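The Stolelitz Rule is a house rule for workbenches where two robot arms share the same set of containers. I've worked with it since it was first written down at the Stolelitz site, and I still keep a printout taped inside my locker. It's short -- one page -- and it has spread to the Trorkura and Au sites with hardly a word changed.

The heart of it is the middle zone. Each arm gets its own side of the table, and whatever stands between them belongs to neither until one arm has claimed it. An arm that wants in has to ask the controller, wait for a yes, and be back over its own side before the other one can ask. Sounds slow, I know! In practice you stop noticing after a morning.
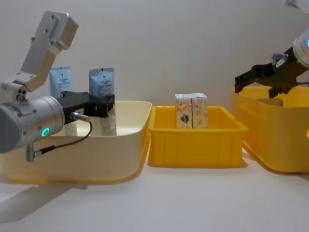 Vodar Bench Notes
Written by the site editor, robot cell technician

A typical bench has a tub on the left, a crate in the center and a deeper container on the right, with an arm coming in from either side. Under the rule, the cartons in that center crate are shared goods, and the pouches in the cream tub are the left arm's business.

Speed is capped at 200 millimeters per second inside the middle zone and 500 outside it. Cables get a look at the start of every shift (I run a finger along each loop and wiggle the connectors, power off of course). Grippers are due for service every 4,000 cycles.

The April revision added a bit about rims. A gripper crossing the edge of a container must clear it by 27 millimeters, measured from the lowest part of the jaw. People at Au grumbled about that one, and they still use the older page for shallow trays.

See also: Shared zones; Gripper service; Container layout

Last edited 26/08/2020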